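THE KITCHEN COUNTER, AND OTHER BATTLEFIELDS

From the Ikstead Residents' Newsletter, May

A few of you wrote in after last month's item about the lobby paint to say that we should cover something people care about. Countertops, then. The kitchen refits on the Durgate side of the building are under way, the first 4 apartments are done, and I've had more mail on the subject of stone than I ever had about the boiler.

For anyone who has been away: each household in the Durgate wing gets new cabinets, a new sink and a choice of counter. The choice was meant to be simple. Sabina Barua, who drew the short straw and is coordinating the whole business, sent around a form with a box for pale laminate, a box for dark laminate and a line at the bottom marked "other, at own expense." Everybody wrote on the line.

What they wrote was marble. I don't know what happened. It's possible we all watched the same show. Sabina says the forms came back with the word underlined, in one case with a sketch, and that one household asked for marble in the bathroom, the hallway and "if feasible, the balcony." It wasn't feasible. The balcony is holding up fine as it is and would like to be left alone.

So here is what I've learned, having sat through a long Thursday evening at the Mridha showroom with a cup of their terrible tea.

Marble is soft. This surprises people, given that you can't lift it. A dropped saucepan can chip it, and a lemon will do worse. Acid leaves a dull patch called an etch, and once you've seen one you'll never look at anything else in the room. Vinegar does it, tomato does it, and so does wine, which in this building I would call a serious design flaw. Sealing helps with stains but does next to nothing about etching. I asked the salesman about this twice and he became very interested in a brochure.

Color matters more than they let on. White marble shows every cup ring you've ever made. The browns are kinder. A brown slab with a lot going on in it will hide crumbs, coffee, toast, and in my sister's case a house key for the better part of a week. The price of that forgiveness is that you have to like brown, in quantity, every morning, before breakfast. 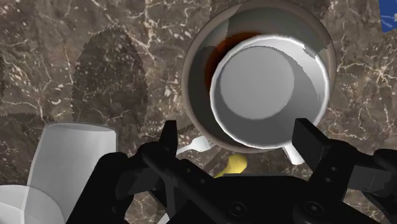 Brown marble with cream veining, in a computer rendering.

Veins are the other thing to argue about. Some people want them faint and well behaved. Others, and I name no names on the third floor, want something that looks like a weather map. If you're in the second group, go and see the whole slab before you sign. A sample is the size of a paperback and can't tell you where the dramatic bit is going to land. Hiyori Ichikawa picked hers from a sample, fell in love with one particular streak, and now has it directly under the microwave. She says she knows it's there and that is enough. I thought that was gracious, and also that I'd have moved the microwave.

Then there's the matter of joins. Our kitchens are L-shaped, so unless you're paying for something heroic there will be a seam at the corner. A good fabricator will line up the pattern as best they can. A less good one will tell you that the mismatch is "natural movement in the stone." Ask to see photos of seams from earlier jobs. If they only show you photos of islands, you have your answer.

A word for the alternatives, because somebody should put one in. Rizwan Bandara went with the dark laminate, the one on the form, and has been insufferable ever since. It cost him nothing extra. It went in before lunch. He cuts limes straight on it, in front of guests, with a look on his face. He has invited me to put a hot pan on it and I've declined, mainly to deny him the satisfaction, though he shouldn't be doing that on laminate either.

Quartz is the compromise, and like most compromises it has been reached by people who are tired. It doesn't etch the way marble does and never needs sealing. It dislikes a very hot pan. Ilango Mathew has it in a shade the catalog calls Etar Mist, which is gray. He'd like it known that he's delighted and that he will stop getting the catalog delivered as soon as he can work out how.

Some practical points before the next round of forms.

Deposits on stone aren't refundable once the slab is cut. Please don't ask Sabina to ask them. She has asked them.

The service elevator is booked for slab deliveries in the mornings until 11. If you find it padded with blankets, leave the blankets. Two have already gone missing and I've seen a cat on the second floor looking very comfortable.

The wait from template to fitting is currently 21 days, during which you'll have cabinets and no top. Plywood across the gap works. So does eating out. Fathima Munshi ran her entire kitchen from an ironing board for the duration and produced, by all accounts, a better biryani than she had before, so perhaps we've all been overequipped.

Ordinary dish soap and warm water will clean any of these surfaces. You don't need the spray. The spray costs 42 dollars, smells of a dentist's waiting room and is sold to you at the exact moment you've stopped being able to judge what anything costs. I have two bottles if anybody wants one.

Anyone still undecided is welcome to look at the samples, which are in a box under the notice board by the mailboxes. It weighs roughly 50 pounds, so look at them where they are. Please put them back with the labels facing up, and if you've got the small green one at home, we know it's gone and there will be no questions.

Forms to Sabina by the end of the month. Next issue: the bike room, and whose is the tandem.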